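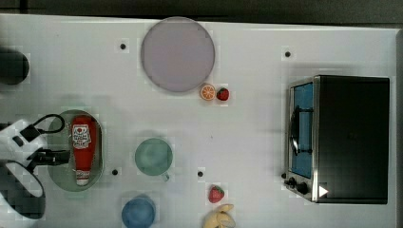 *Toy fruit, plate, toaster oven*

**To:** zemthorpe-gardens-visitors
**Subject:** Re: Is the August bloom weekend worth the drive?
**Date:** July 27, 2026

> We'd be coming up from the city with two kids, 6 and 9, plus my mother, who has opinions about roses. The website says "a garden for every season," but every picture on it was plainly taken in May. Is there anything to look at in August? Also, do we need the timed tickets, or is that only for the tulips? And is the Stollero Café still open? Somebody on here said it had turned into a gift shop.
>
> Thanks in advance. We're hoping to make a whole day of it.

I've been going to the Zemthorpe gardens since before they had a parking fee, so I'll take a swing at this. Others will correct me. They always do.

First, the good news. August is my favorite month there, mostly for the reason that the tulip people have gone home. The website can't bring itself to say so, but the long border behind the glasshouse is at its best then. Phlox, rudbeckia, those tall purple things I have looked up four times and will look up again. The prairie walk is over your head in places. Your kids will vanish into it and come out the other end with burrs on their socks.

Now the roses. If your mother has opinions, prepare her. The rose garden in August looks like the last hour of a wedding. There's a second flush if they've had rain, and this summer they've had some, but it's mostly hips, black spot and one heroic climber on the south wall. Take her to the wall first and steer her toward the shade garden before she gets her glasses on.

Tickets: yes, you need the timed ones for the bloom weekend. You don't need them for an ordinary weekday, when you can just roll up and pay at the booth. The bloom weekend slots go on sale in batches, and the last batch I watched had 883 places in it and was down to 63 by the time I'd found my credit card. The slot only controls when you go IN. You can stay until they lock the gate, and I have.

Parking is where they get you. The main lot fills by ten. After that a teenager in a vest waves you to the overflow field, from which it's a walk of roughly 2 miles if you believe my knees, and a good deal less if you believe the map. There's a shuttle from the Sadeghi Road side that runs every twenty minutes or whenever the driver has finished his sandwich. With a grandmother along I'd get there early, or drop her at the front entrance and let her hold a bench. There are good ones under the lindens.

The café is still open! The rumor started when they moved the gift shop into the front half of it, so you now walk past a wall of tea towels to reach the soup. It is still the same soup. Sandwiches are fine. The lemonade costs more than my first car's floor mats. You're allowed to bring a picnic, but only on the lawn by the lower pond, and the geese there have been managing visitor lunches for years and know how it's done.

With kids that age, I'd go like this:

- Glasshouse first, while it's bearable. By noon it is a sauna with labels.
- Prairie walk after that, with hats.
- Lunch, before everyone else thinks of it.
- The children's maze. It's hornbeam, it's short, and the nine-year-old will say it's for babies and then go through it three times.
- Shade garden and fernery for whoever is left standing.

Skip the tram tour. I know it looks tempting when it's 90 out. It goes around the outside of everything at the speed of a funeral and the recorded commentary hasn't been updated since they took out the fountain, so you'll be invited to admire a fountain. If your mother would like to ride in something, the front desk lends wheelchairs at no charge and you'll see a lot more.

If you do make a day of it and still have energy, the town of Brako is ten minutes down the river road. There's a decent ice cream window next to the hardware store, and a used bookstore that keeps hours known only to itself. Don't plan on dinner there on a Sunday. The one place that opens has a line out the door and a pie case that's empty by six.

Two small things. The water fountain by the maze has been "temporarily out of service" for three summers, so fill your bottles at the entrance. And membership pays for itself faster than you'd think. The family one was $100 when I renewed, it covers the parking, and members can get in an hour early on bloom weekend. You'd want to ask whether a grandmother counts as family. I've heard both answers from the same booth.

Bug spray. The lower pond is lovely and so, evidently, are we.

Let the list know how you get on, especially about the climber on the south wall. I won't get up there again until the asters, and if they've pruned it like they did last year I'd like to be angry on time.

---

*You're receiving this because you subscribed to zemthorpe-gardens-visitors. To stop getting messages, send a blank email with "unsubscribe" in the subject line. Please trim quoted text when replying.*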